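Chore robots (can they do it yet?)

From the Malabanan community wiki, Home and Workshop section. Main author of this entry: Florian Gruber. Last big rewrite in September.

Chore robots are machines meant to do the small, boring, physical jobs that people do at home or on a shop floor: folding towels, loading a dishwasher, wiping a counter, putting parts in bins, coiling a cord. I've kept this entry in the first person because the old version was written like a school report and I couldn't stand reading it, and the wiki rules let the main author do that as long as other people's corrections go in too (they do, keep reading).

The short answer to the title is: some of them, slowly, with a person close by. The long answer is the rest of this page.

What counts as a chore robot

I leave out the round floor vacuums and the lawn mowers. They're great, I own one of each, but they get by without hands. A washing machine is a robot too if you squint, and Ferdinand Gisler has argued exactly that on the discussion page at great length. For this entry a chore robot has at least one arm and something at the end of it that can close on an object and let go again.

The kind you'll read about most at the moment is the two-armed bench setup. Two small arms are bolted down next to each other, facing a table, and whatever needs doing gets put on the table in front of them. They don't walk over to the sink. The chore comes to them! That sounds like cheating, and in a way it is, but it takes the hardest half of the problem (getting around a messy house without flattening the cat) off the plate so people can work on the other half, the hands.

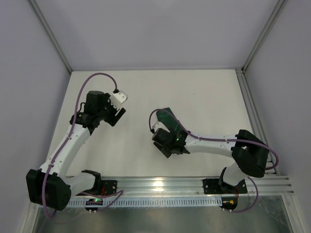
Two-armed bench setup with both arms on one aluminum rail, facing a white tabletop.

Why two arms? Try folding a T-shirt with one hand behind your back. You can do it, sort of, and you'll hate it. Most chores have a holding hand and a doing hand, and we swap them around without thinking: one hand holds the jar, the other turns the lid, then the first one puts the jar down while the other is already reaching for a spoon. Getting two arms to share a job like that without bumping into each other is a big chunk of the work.

How they learn it

Older factory arms were told exactly where to go, point by point. That's still how most of the arms at the Vosstead plant run, and for welding the same bracket all day it's hard to beat. It falls apart as soon as the thing you're grabbing is soft, or in a slightly different spot each time, so basically anything in a laundry room.

The newer way is to have a person steer the arms through the job over and over, record all of it, and train a program on the recordings. I got to try the steering at an open evening in Maltton, one Wednesday, and I was terrible. My job was to pick up a sock and put it in a box. I've been picking up socks my whole life! With the arms I kept closing on air just above the sock, or pressing down so hard that the whole table creaked. I managed it 4 times in 13 tries and was very pleased with myself until a girl of maybe ten took over and got it on her first go.

Vasanthi Sultana ran that evening, and she told us that their towel program had been trained on 558 recorded folds, all of one size of towel. Give it a bath sheet and it would grab the middle and then just sort of wait. I asked if it was thinking. She said no, it was lost.

What they do well

Sorting solid things into trays is the strong suit. If the items are firm, not too shiny, and not tangled up with each other, a good bench setup can keep at it for a long stretch, and it doesn't get bored or start chatting with the next bench, which I would. Wiping a flat surface is fine too, provided you don't ask it to judge whether the surface is clean. Moving a cup from one place to another, fine. Putting a lid on a box, mostly fine if the lid is forgiving.

On the shop floor this adds up to something useful. Milia, the small assembly firm on the ring road, has been using a pair of arms for packing spare-part kits, and Qusai Haddadin wrote on the discussion page that the arms are slower than the slowest person on the line but they keep going over lunch. I think that's a fair picture of where things stand. You don't buy them for speed.

What they still get wrong

Anything floppy. Anything see-through. Anything wet. Plastic bags are all three and I've never watched a machine open one without wanting to reach in and help. Cables are another one, because they bend wherever they feel like it and spring back when you let go, so the machine makes a plan for a shape that's gone by the time it gets there.

Then there's the matter of feel. When I look for my keys in a coat pocket I'm not using my eyes at all. Most small arms have very little of that. They lean on cameras, often with one close to the gripper so the program gets a view past its own fingers, and the fingers themselves tend to be simple: two of them, opening and closing, with some kind of grippy surface on the inside faces. A textured pad helps a lot with slippery stuff. It doesn't tell the arm that the mug handle is about to slide out, though, unless somebody has built in a sensor for it, and sensors cost money and break.

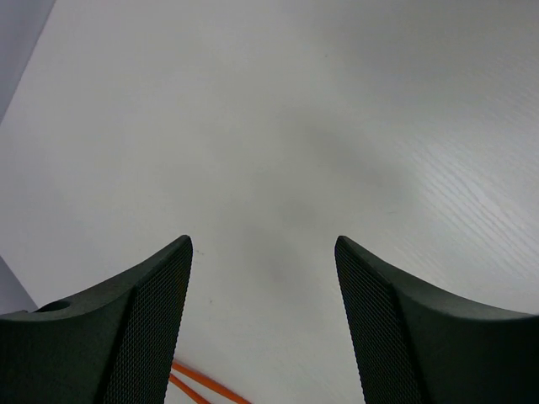 Alois Wieser disagrees with me about the fingers and asked for his view to be put in, so in it goes. Two fingers are plenty, he writes, and I'm giving the hardware too much blame. He says you can hand a person a pair of kitchen tongs and they'll clear a table, fold a napkin and fish a teabag out of a cup with them, clumsily but well enough, so the tongs can't be what's holding things up. In his opinion it's knowing what to do when the first grab misses.

I've gone back and forth on this. The tongs argument is a good one, and I did go home and fold a napkin with salad tongs (it took ages, but it was a folded napkin). On the other hand, I could feel through the tongs when I had hold of the cloth. A bit of the tug comes up the metal to your hand. So I'm leaving my paragraph as it was, and his right after it, and people can make up their own minds.

Where we agree is on recovery. A person who drops a spoon picks up the spoon. A chore program that drops a spoon may well carry on with an empty gripper, stir the coffee with nothing, and put the nothing neatly in the sink. Newer programs are better at noticing. They're still nowhere near a bored teenager, and the teenager can also find where you keep the spoons.

Home compared with shop floor

People tend to lump these together, and I did as well in the first version of this entry. The shop floor is easier in almost every way. You decide where the table goes, what light is over it, what parts turn up and in which order. You can put a fence around the whole thing. There's usually a grown-up nearby with a stop button.

A home has none of that. The light changes, the towels are all different, there's a toy under the towel, and somebody's phone is ringing on top of the dryer. A machine that gets one fold in ten wrong may be all right at a packing bench where a person checks the tray anyway. At home it means you're refolding the laundry and looking after a robot.

Safety deserves a longer section than I can give it. Small bench arms are fairly weak compared to the big factory ones, but weak is relative when a metal joint closes on a finger. Keep kids' hands away from the table while the arms are powered, and the same goes for sleeves and long hair.

Should you buy one?

For fun, for a school, for a workshop that likes to tinker: sure, if you've got the money and the patience. You'll spend far more time setting it up and teaching it than you'll ever save in chores, and you'll learn a ton. To get your laundry done: not yet. I keep being asked for a year and I keep not giving one. The previous version of this page did give one, and it has already gone by.

Still open on this page

The dishwasher section needs writing by someone who has seen a machine load a real one with real dirty plates. Ferdinand has offered a section on kitchen machines before arms, which I've said yes to provided it's 2 paragraphs at most. Qusai is going to ask at Milia whether the kit-packing error numbers can be shared. And the link to the Maltton open evenings is dead, if anyone has the new one please just fix it.

See also: Robot vacuums; Tool library (Malabanan); Laundry, shared rooms; Vosstead plant, history of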